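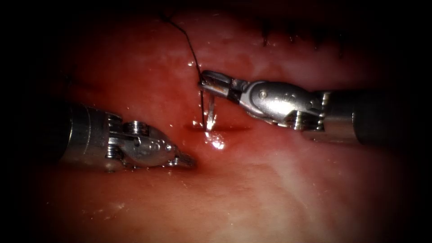
Nähen, nur anders

Wer hier schon länger mitliest, kennt mich ja eher mit Wolle und Häkelnadel. Seit Februar dreht sich bei mir aber alles um einen anderen Faden: Ich lerne chirurgische Nähte! Montags um sieben in Ulovcombe, mit zu wenig Kaffee und viel zu verkrampften Schultern.

Am meisten staune ich immer noch über das Licht. In der Mitte glänzt das Gewebe so feucht, dass überall kleine weiße Punkte blitzen, und am Rand wird es einfach schwarz. Da die Stichstelle im Blick zu behalten (und nicht irgendeinen Lichtreflex) hat mich anfangs wahnsinnig gemacht.

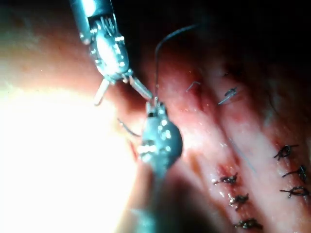
Der Faden und ich

Dünn, dunkel und mit eigenem Willen, so würde ich ihn beschreiben. Er steht in einem Bogen nach oben und verliert sich irgendwo im Dunkeln, und ich soll wissen, wo er aufhört. Duarte Amaral, der den Kurs leitet, meint, ich ziehe zu früh an. Stimmt leider. Zu Hause übe ich deshalb am Küchentisch mit Nähgarn an einem alten Schwamm, 126 Knoten habe ich in meinem Heft schon abgehakt, und die ersten davon sehen wirklich furchtbar aus.

Tsz-kin Chu hat mir dann einen Tipp gegeben, der sofort geholfen hat: die gebogene Nadel zwischendurch ruhig mal ablegen, gucken, wo der lange Faden hinläuft, und erst danach den nächsten Stich planen. Ich hatte immer Angst, dass ich sie
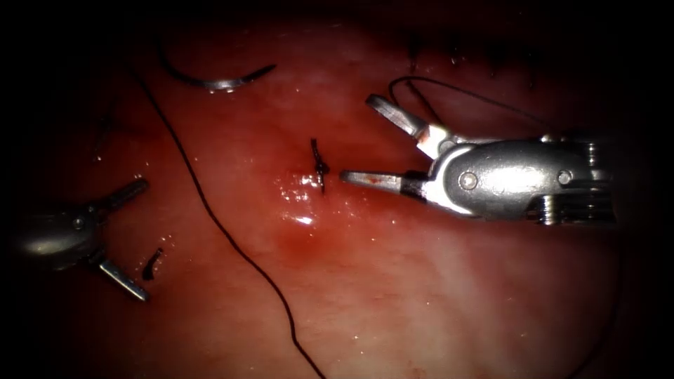

nicht wieder richtig herum aufnehme, und habe sie lieber krampfhaft festgehalten. Jetzt mache ich nach jedem Knoten eine kleine Pause und atme aus, das klingt albern, aber meine Schultern danken es mir. Nächsten Montag kommt die fortlaufende Naht dran, und die angefangene Häkeldecke liegt weiter im Korb.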